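In praise of the little shelf that stands on the table

I have spent more of this August than I care to admit thinking about shelf risers. You know the sort of thing: a plank, a pair of metal legs, tall enough to slide a hand under and small enough to carry in one arm. People buy them for monitors, for spice jars, for the back of a kitchen worktop. I think they are the best small piece of furniture there is, and I think most of us use them badly!

My case begins with a flat table. A table with nothing on it is a lovely sight, particularly in pale wood, and it stays lovely until the first person comes along with something to put down. Then it's a tub of wipes, a pen, somebody's mug, and within a day the whole surface has been claimed. We blame ourselves for being messy. I blame the table, which offers one level and asks everything we own to share it.

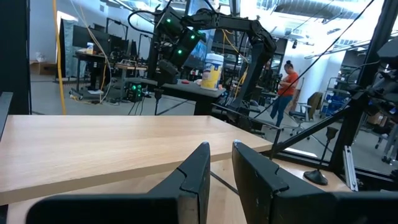

My friend Nhung Đồng, who arranges the front window of a homeware shop in Vendalstead, taught me to think in heights. Put five objects of the same size in a row, she says, and the eye slides straight past them. Lift two and suddenly you have a little landscape. She does this with old books, upturned bowls, anything going, but mostly she does it with a riser, and she sets hers at a slant. I thought that was affectation (I'm a straight-lines person, my towels are folded in thirds) until I tried it at home. Turn the shelf a few degrees off the edge of the table and it stops looking like storage. It makes a corner in front and a corner behind, and things start to find places in both.

A succulent at the back, left on the table itself, with the shelf angled away from it. A jar with something orange in it on the other side, for warmth. Then glass, which takes up so little room to look at. And a good stretch of bare wood between them, which is the bit everyone is tempted to fill. Please don't! Pale boards with a knot or two in them are worth seeing, and you paid for them.

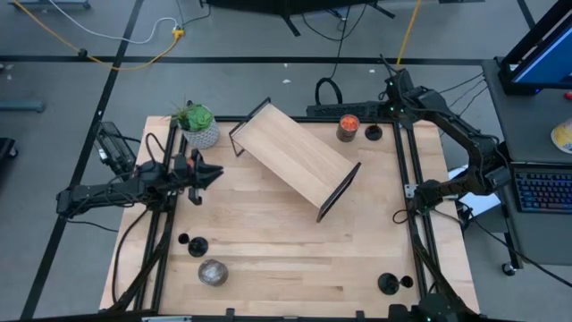

I do have opinions about the legs. Mine came from Dalsgaard and has open rectangular frames in black metal, and I would choose those every time over solid wooden sides. Solid sides turn the space beneath into a cupboard, and we all know what happens in cupboards. Open frames keep it honest, because you can see through to whatever is standing behind. The previous one I owned, a Drammont, had closed ends, and I once found a parking ticket under it that had grown considerably in cost.

Black against light wood also does something very cheering. The thin dark line draws the outline of the shelf so that even a plain plank looks deliberate, and anything else black you bring along will join in. I like frames that come up a little above the board, too, so there is something to take hold of when you want to shift the whole affair for dusting.

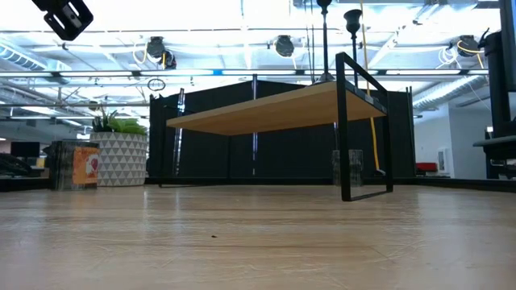 Should the space underneath be left empty?

I'd keep it mostly clear, with one low thing at most, such as a squat pot pushed towards the back. The gap is what makes the shelf look light, and it's also where your post will gather if you let it.

On top is where you can enjoy yourself. Bảo Phí, my neighbour, is firmly of the view that a shelf should hold one object only, and his holds a radio. It looks marvellous and I could never live like that. I want a cluster at one end: candle holders, three of them, different heights, close enough that they read as a family. Slender stems suit a riser particularly well because the shelf has already done the heavy work of lifting, and they carry the line up from there. At the other end, something short and see-through, a tumbler perhaps, with a small jar for company. Tall and dark to one side, low and clear to the other, and a bit of plain board in the middle.
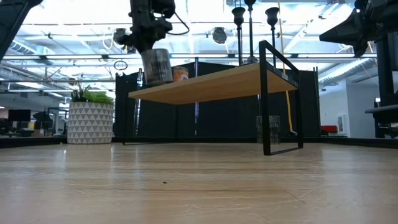 The usual objection is that all this is fuss, and that a person with a job and a washing-up bowl has no time to be composing still lifes. I have some sympathy. But setting out a shelf takes me less time than hunting for my keys, and I do it again most Friday evenings with the radio on, simply because I like it. The candle holders swap ends. The plant gets a turn nearer the window. My sister Isa moves everything back when she visits, and her version is sometimes better, so I leave it up for a week and sulk.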